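To: Philomena Nutsugah
From: Chanida Phromma, Darninley house
Re: Laundry corner, progress to October

Philomena, quick one before the 4 pm call, sorry its short. Laundry corner is set up and in use. Pictures first, numbers after.

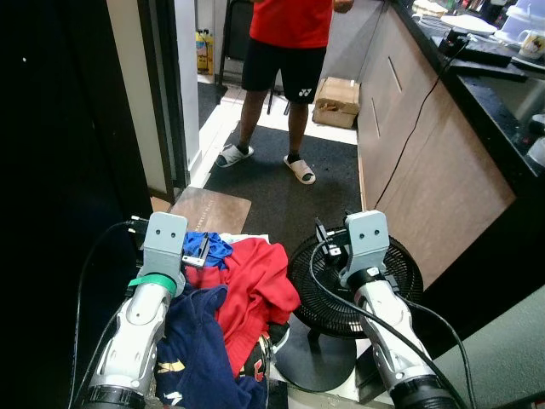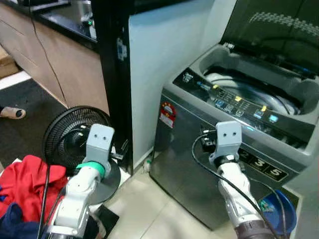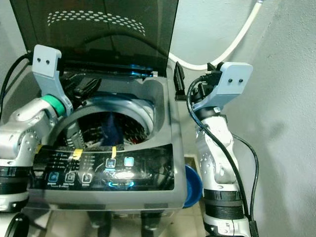
Laundry corner, Darninley: clothes on the floor for sorting (first), washer with the lid up (second and third).

Where we are:

Loads done this period: 83. Target was lower so happy with that. Households signed up 25, two more waiting on forms from Amerley.

Sorting still happens on the floor. Works but not great for backs. Want a folding table, Mawuli has a quote from Plellent, will forward. Fan stays by the sorting spot for now.

Top loader fine. Comfort wrote up a one page guide to the buttons, people kept asking which program for darks. Reds and blues still going in together sometimes, one complaint re a pink pillowcase. Guide now says seperate them.

Problems: detergent. Went through 13 boxes, budgeted for fewer. Think people are double dosing. Comfort to mark a line on the scoop. Also the Makris invoice for the hose came in twice, only paid once, pls check your end.

Next: table, hooks for baskets, evening slot if Amerley can cover till 8.

Spend sheet to follow, Mawuli has the reciepts. Need your ok on the table before we order.

Chanida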